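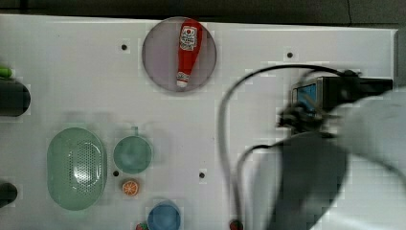

A former tenant has filed a defamation suit against the Bretard housing co-op, saying a flyer pushed under every door in the complex called her a thief and a "danger to families." Giorgia Piras, who moved out in January, wants a retraction and $3,115 in costs she says came straight out of the mess. The flyer went to all 112 units. It accused her of walking off with supplies from the shared kitchen, small stuff mostly, the kind of thing like a red squeeze bottle of ketchup left lying across a plate on a white table, and then of taking money from the laundry fund. She denies all of it. No police report was ever made, her filing says.

The co-op answered in a short statement late yesterday. It says the flyer was not an official notice and was never voted on. It does not say who wrote it.

That could end up being the whole fight. Piras's filing claims the flyer was run off on the office copier on Maurya Street, using the co-op's letterhead, and that 200 copies were made. The extras turned up at the bus stop and in the window of a coffee shop on the next block, according to the filing. One was still taped there in the spring.

"I had people I'd known for years cross the street," Piras said by phone. "You can't answer a flyer. Who do you even call?"

She also names Skimlow, the neighborhood message board, where a photo of the flyer was posted the same night. Comments under it got ugly fast. Several went after her accent and told her to go back where she came from, and the filing says moderators left them up for 2 weeks after she reported them. Skimlow has asked to be dropped from the case. Its position is that it only hosts what users write and took the thread down once a lawyer's letter came in.

Not clear yet if that will fly. The judge wants written arguments from both sides before ruling on the request.
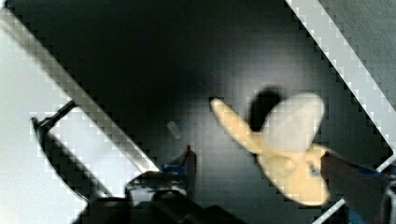 The co-op has its own request in, asking that the case be moved to small claims given the amount of money involved. Piras's side is against it. They say a retraction matters more than the cash and want it delivered the same way the flyer was, under every door, signed by the board. The co-op calls that demand "excessive" in its papers and has offered a private letter instead. Turned down.

Dirneo, the company that manages the building day to day, is not being sued but has been told to hold on to its emails and copier logs. A spokesperson said it is cooperating and woudn't comment past that.

Residents are split. Two who asked not to be named said the kitchen had been a sore spot long before any flyer, with notes on the fridge and a lock that kept getting changed. Another said she never beleived the part about the laundry money and told the board so at the time. She got no reply.

Hearing date not set. Courthouse is still running on reduced hours and the clerk's office said civil matters are being scheduled as slots open up. Piras, who now rents across town, says she will be there in person if they let her.

Posted 2020-07-15. We'll update when the written arguments are in.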